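Home Issues Sections Authors Submit
Search this journal Go
Filed under: Work Organization, Automation, Case Reports

4. Changes in task allocation at the Suwannarat site

The Suwannarat workshop of Prikeo prepares and checks household and play articles before they are released for sale. Until March, every article with a moving part was opened and closed by hand at the inspection benches. A two-arm station was then placed in service for the drawer units, and six inspectors were reassigned in whole or in part to its supervision. The observations below draw on 105 hours of attendance at the station and on interviews conducted by Nuanchan Nakpan and Siham El Ouafi.

4.1 The drawer task

The task consists of grasping a round knob, drawing the compartment out, and returning it. Inspectors had regarded it as the simplest item on the bench schedule. It was also the most frequent, with almost 200 repetitions in a shift, and complaints of wrist strain were concentrated there.
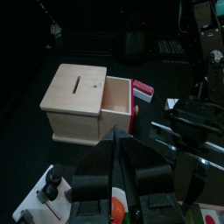 Figure 4a. Drawer unit with the compartment extended, viewed from the wrist of one arm; the second arm is at right.

Supervision altered the content of the work more than its duration. Inspectors now arrange the table, start each run and record the result. Several stated that they had lost the means of judging a drawer by feel. A slight drag in the runners, formerly noticed in passing, must now be inferred from the motion of the arm or confirmed in a separate manual check. Management at first treated these checks as lost time and later entered them in the schedule.

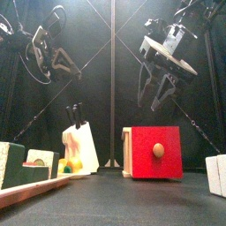

The arrangement of articles on the table became a matter of negotiation. Under the initial instructions, layout was reserved to the engineering contractor, Flunerico, and inspectors were required to request any change in writing. Kanyarat Ruangrit, the senior inspector, obtained authority for her group to set the layout directly. Requests to the contractor fell to four in the following month, and the inspectors interviewed considered the new rule the most important gain of the period.
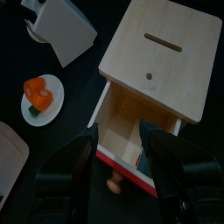

Figure 4b. Open drawer between the gripper fingers, wrist view.

4.2 Grading and pay

The job description was not revised when the station entered service. Inspectors carried out supervisory duties at the former grade, and the difference was settled only after a joint review.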